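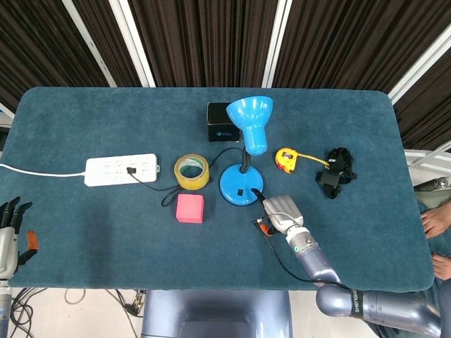 Benchtop robots and small cells > Setup and upkeep

Right hand drifts and twitches when it's holding a plug, worse as the day goes on

Posted by carpet_table, 24th September

Hi all, long-time reader, first-time asker, sorry in advance for the length of this.

I look after a two-armed robot with proper fingered hands (grey, human-hand style, orange thumb tip on the left one, you know the sort of thing) that works at a table doing household-type jobs. At the moment it's plugs and a desk lamp. It picks the plug up, carries it over towards the power strip, lines it up and pushes it in. Then we put everything back somewhere a bit different and off it goes again. The table has a teal carpet-type covering, and there's other stuff lying about on it as well, a tape measure and a roll of packing tape and so on, so it has things to work round.

For the first few weeks it was lovely. Now the right hand has developed a habit. It closes on the plug fine, lifts it fine, and then somewhere on the way across the wrist gives a little twitch and the plug ends up turned a few degrees in the fingers. Not dropped, just turned. Which is enough to make a mess of the last bit, because the pins meet the strip at an angle and the arm shoves a couple of times and gives up with a following error.

Things I've noticed:

It hardly ever happens in the first hour. By mid-afternoon it's every few goes.

It's nearly always when the arm swings left across itself. Picking up on the right and putting down on the right is fine.

The left hand doesn't do it at all.

The counter on the control screen was at 1,234 cycles when I first wrote it in the log, and I've no idea if that's a lot for these hands or nothing.

I've re-run the hand calibration twice. It's good as new for a bit afterwards and then it creeps back, which made me think it was heat in the finger motors, so I gave it a 20 minute rest with everything powered down. Bit better? Maybe? I may have been kidding myself.

We bought the cell second-hand through Trekach, and they've been very nice on the phone but they keep telling me to calibrate it again. Before I send the whole hand off and lose it for who knows how long, is there anything I should be looking at? I'm comfortable with a screwdriver and a multimeter, less comfortable with anything that involves opening the fingers up.

hultville_bench

Before you touch the hand, look at the cable that comes off the wrist and runs back down the arm. I'd put money on it.

We've got a pair of arms at our place in Hultville and had nearly the same complaint, down to it being worse one way across the table. The cable had been clipped a bit too snugly near the elbow by whoever fitted it (me). With the arm out to the side there was enough slack. Bring it across and roll the wrist at the same time and the slack ran out, the cable went tight, and the connector at the hand end got a tiny pull. It never lost the connection for long enough to throw a proper fault. It just missed a message or two, the hand held its last position, then caught up in a jump. There's your twitch.

And it gets worse through the day because the cable creeps along under the clips. Every swing pulls a smidge towards the elbow and nothing ever pushes it back. When you recalibrate, I bet you put the arm in its home position and straighten everything up without thinking about it, so of course it's good afterwards!

How I'd check it, with the arm powered off and the brakes released by whatever method your manual gives (and somebody else holding the arm up, please, they're heavier than they look):

Put the arm in its home position and put a bit of masking tape round the cable right where it comes out of the wrist clip. Draw a pen line across tape and clip.

Move the arm by hand, slowly, right across to the far side of where it ever has to go. Roll the wrist both ways as far as it'll turn. Watch the cable the whole time, don't watch the hand.

Anywhere it goes straight, that's too tight. You want a soft curve left in it even at the worst point.

Bring it home again and look at your pen line. If the two halves don't meet, it's creeping.

The cure was free. I undid the clips, fed a bit more cable up towards the hand, made a loop just behind the wrist (a lazy one, wider than you think it needs) and did the clips up again so they hold the cable without squashing it. Then I put one firm clip right by the hand connector so that any pull lands on the clip and the connector never feels it. We've not had a twitch from it since last October.

Don't make the loop so big it can hook on things, mind. You've got a lamp with a gooseneck on that table and a loop of cable will find it.

plugpusher88

its the fingertips. mine went shiny and everything slipped. wipe them with a damp cloth and buy new ones. Lagman do them

slowarm_birnon

I think the answer about the wrist cable is most likely right, but I'd like to add a few things, having looked after a cell like this in Birnon for a fair while now and made most of the mistakes going.

Fingertips first. They do go shiny, and a plug is a horrid thing to hold: smooth, small, tapered, with a stiff cord hanging off the back of it. But slip from worn tips looks different from what you're describing. It's a slow slide and it happens in both directions of travel, usually as the arm speeds up. You've got a sudden twitch and it's only going left. Still, clean them, it takes a minute. Damp lint-free cloth, no solvent, let them dry before you run. I do ours every morning and change them at 3,000 cycles whether they look tired or not, so you've got a way to go if yours were new when your counter was.

Then there's the cord on the plug itself, which is the thing I'd really look at alongside the wrist cable. When the hand carries a plug, it's also dragging whatever that plug's attached to. Carpeted tops are great for stopping things skating about but they grab at a cord. If the cord loops round something on the way, the tape roll or the lamp base for instance, the hand feels a steady pull and then a sudden let-go. That turns the plug in the fingers every time. And as the day goes on the cord picks up twist from being picked up and put down over and over in the same direction, so it sits in loops instead of lying flat. That would fit your "fine in the first hour" as well as the creeping cable does!

Easy way to tell them apart: run the same move with nothing in the hand. Close the fingers on fresh air, swing left, have somebody watch the wrist from a safe distance. If it still twitches, it's the cable on the arm. If it's smooth as you like, it's the cord on the table.

If it's the cord, let it hang and untwist now and again between runs, and lay it back down without crossing itself. I'd be a bit wary of taking everything else off the table to make life easy. You presumably want the clutter there, and all you'd learn is that it works on a bare table.

While you're down there, have a look at the cables on the floor too. I let ours get into a proper bird's nest and spent two days chasing an arm fault that was a connector being leaned on by its neighbours. Sort them into power and signal, give each bunch its own route, and keep them off the bit of floor where people put their feet. I use the hook-and-loop ties, never zip ties, I've nicked a sheath cutting one of those off and felt a right fool.

One more and then I'll stop. If people sit at the side of the table while it's running, agree where hands go, and make sure the stop button can be reached from that chair without leaning over the top. We moved ours after I tried it sitting down for the first time and couldn't get to it.

Oh, and following errors: don't be tempted to widen the limit so it pushes longer. It will push, and you'll be buying a power strip. Ours gets 5 seconds and then it backs off, which has been plenty.

carpet_table

Thank you both, and thank you for the cloth tip too, plugpusher!

Did the empty-hand test this morning and it twitched on roughly one swing in four, so that's the arm cable. Did the pen line as well and it had moved by about the width of the clip after only a morning's work. I've undone the lot and put a loop behind the wrist, and I've ordered a better clip for the connector end. The left arm turns out to have been clipped much more loosely from the start, so that explains why it's been behaving itself.

I've not touched the floor yet. It's a bit of a state under the left-hand side and I'd like a clear afternoon for it. Will come back and say how the wrist is doing once it's had a full day's running with the new clip on.

hultville_bench

Good stuff. Take a photo of the clips in the home position before you start it up, then you've got something to compare with next time it plays up. I wish I had one of ours.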